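Zendia zeigt Roboter beim Sortieren von Obst
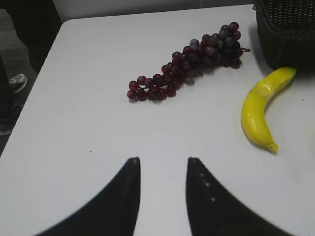

Die Firma Zendia hat am 13. November 2020 ihre neue Halle in Ternov für Besucher geöffnet. Wegen der geltenden Regeln durften nur kleine Gruppen in das Gebäude, und jeder Besucher musste sich vorher anmelden. Insgesamt wurden 56 Plätze vergeben, alle waren nach kurzer Zeit belegt. Wer keinen Platz bekommen hat, konnte die Vorführung am Nachmittag über das Internet verfolgen.

Im Mittelpunkt stand ein Roboterarm mit zwei Fingern, der Obst von einem Tisch aufnehmen und in einen Korb legen soll. An seinem Handgelenk ist eine kleine Kamera befestigt. Sie sieht von oben auf den Tisch und zeigt dem System, wo die Früchte liegen. Auf dem Tisch lagen eine Banane und dunkelrote Weintrauben, dahinter stand ein geflochtener Korb. Die Aufgabe klingt einfach, aber für eine Maschine ist sie es nicht, erklärte das Unternehmen. Eine Banane ist gebogen und liegt jedes Mal ein wenig anders. Bei den Trauben muss der Greifer eine Stelle finden, an der er die Rispe halten kann, ohne dass einzelne Beeren gedrückt werden.

Die Vorführung dauerte pro Gruppe eine halbe Stunde. Zuerst hat eine Mitarbeiterin den Aufbau erklärt, danach wurde der Arm gestartet. Nach Angaben von Zendia hat er an diesem Tag 100 Versuche gemacht, 3 davon musste man abbrechen. In zwei Fällen ist die Banane aus den Fingern gerutscht, und einmal hat das System den Rand des Korbes falsch erkannt und blieb stehen. Die Mitarbeiter haben die Früchte dann mit der Hand zurückgelegt und den nächsten Versuch begonnen. Zwischen den Versuchen wurde die Lage der Früchte immer verändert. Auch die Besucher durften Vorschläge machen, wie man sie hinlegen soll.

Die Software für den Greifer kommt von der Firma Stovine, mit der Zendia seit dem Frühjahr zusammenarbeitet. Stovine hat für das Projekt über 285 Stunden Aufnahmen gesammelt, bei denen Menschen den Arm gesteuert haben. Aus diesen Aufnahmen lernt das Programm, wie es sich an eine Frucht annähern soll und wann es die Finger schließen muss. Nach Auskunft der Entwickler ist vor allem der letzte Moment vor dem Greifen schwierig, wenn die Finger schon einen Teil des Tisches verdecken und die Kamera weniger sieht als vorher.

Viele Fragen der Gäste betrafen die Geschwindigkeit. Im Moment arbeitet der Roboter deutlich langsamer als ein Mensch, das hat die Firma offen gesagt. Für den Einsatz in einem Packbetrieb reicht es noch nicht. Zendia denkt deshalb zuerst an kleinere Aufgaben, zum Beispiel an das Zusammenstellen von Obstkörben, bei denen verschiedene Sorten in einer bestimmten Reihenfolge eingelegt werden. Dort ist die Menge nicht so groß, und ein Mensch kann daneben stehen und bei Bedarf eingreifen.

Ein Vertreter einer Genossenschaft aus der Umgebung wollte wissen, ob der Greifer auch mit weichem Obst umgehen kann, etwa mit reifen Birnen oder Pfirsichen. Dafür gibt es nach Auskunft des Unternehmens noch keine Ergebnisse. Man möchte im nächsten Jahr andere Fingerformen testen und dabei auch weichere Materialien verwenden. Eine weitere Frage war, wie oft die Finger gereinigt werden müssen, wenn sie mit Lebensmitteln in Kontakt kommen. Die Antwort lautete, dass man dafür noch einen Plan mit den Behörden abstimmen muss. Über den Preis einer solchen Anlage wollte die Firma keine Angaben machen.

Neben der Halle konnten die Gäste auch die Werkstatt besichtigen. Dort werden Halterungen und Ersatzteile für die Arme hergestellt. Ein Auszubildender zeigte, wie man einen Finger wechselt, was mit etwas Übung in wenigen Minuten möglich ist. Eine Schulklasse, die ursprünglich auch kommen wollte, musste ihren Besuch absagen. Für sie soll es einen eigenen Termin geben, sobald Ausflüge wieder erlaubt sind.

Die Halle in Ternov wurde im Sommer fertig. Früher war in dem Gebäude ein Lager für Gartenmöbel. Zendia hat den Boden erneuert und die Wände gestrichen, der alte Name der Straßenseite, Þrastardóttir, ist an der Fassade noch zu lesen und soll dort auch bleiben. Neben dem Tisch für die Obstversuche gibt es zwei weitere Arbeitsplätze, die bei der Führung nur kurz gezeigt wurden. Dort will man später mit Flaschen und mit Kartons arbeiten.

Ein zweiter Besuchstag ist für das Frühjahr geplant, ein genauer Termin steht noch nicht fest. Interessierte können sich schon jetzt in eine Liste eintragen. Das Formular dafür findet man auf der Internetseite von Zendia unter dem Punkt „Besuch“. Die Aufzeichnung der Vorführung bleibt dort bis Ende November verfügbar.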